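Last updated: April 8, 2019

So I finally ripped out the old time sync code, and I'm only a little bit sad about it. Regular readers (hi, both of you) will remember I was pretty proud of that thing back in November. It lined up the gripper opening with the wrist camera frames by matching timestamps, nearest neighbour, done. It worked beautifully on mugs. It worked fine on blocks. Then we moved on to soft stuff and everything the policy learned came out a bit late, like someone clapping along to a song they don't know.

Rozália Paulík was the one who spotted it. She was stepping through a replay in Gramach, our little viewer, and asked why the fingers were already closing in the picture while the width plot was still sitting flat. I said it was a drawing bug. It was not a drawing bug. The camera driver stamps a frame when the buffer arrives, not when the shutter opens, and the width reading gets stamped straight away. That left us with roughly 37 milliseconds of lag, and it wandered depending on how busy the USB hub was feeling.

With a mug, who cares? The thing's rigid, you close on it a smidge late and you still get it. Cloth is much fussier. A strap or a fold hangs wherever gravity puts it, and if you're lifting it while you close, that little delay is the difference between pinching the bit you wanted and pinching air next to it.

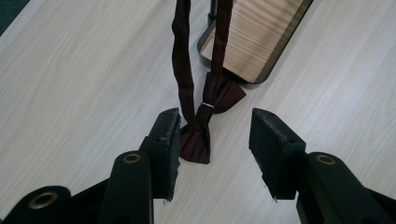 Anyway, the fix. I'd been hoping for something clever, and what I ended up with is pretty dull – a cross-correlation between the width signal and the finger motion we can pull out of the video. The fingers are black, they sit in the same part of every frame, and the pads are easy enough to track against a pale table. You take the opening you measure from the pixels, slide it against the logged opening, and find the offset where they agree best. I do this in windows so the drift gets picked up as well.

Dark table? Total mess. I haven't solved that one yet. For now Busulitz (the preprocessing script, please don't ask about the name, I lost a vote) just checks how peaky the correlation is and flags the episode if it looks mushy. Out of 3,000 episodes it flagged 23, and when I went through them by hand all but 11 were recordings where the fingers hardly moved at all. Fair enough, nothing to correlate!

Bergþóra Bjarnason reckons I should fix the driver timestamps at the source and stop fiddling with the data afterwards. She's right, of course, and there's a branch for it. But we've already got a heap of recordings and I'm not doing them all over again, so the offline version stays.

Next job is retraining on the corrected set. I've got the config ready, and the old checkpoint is parked so I can compare the two on the same starting positions.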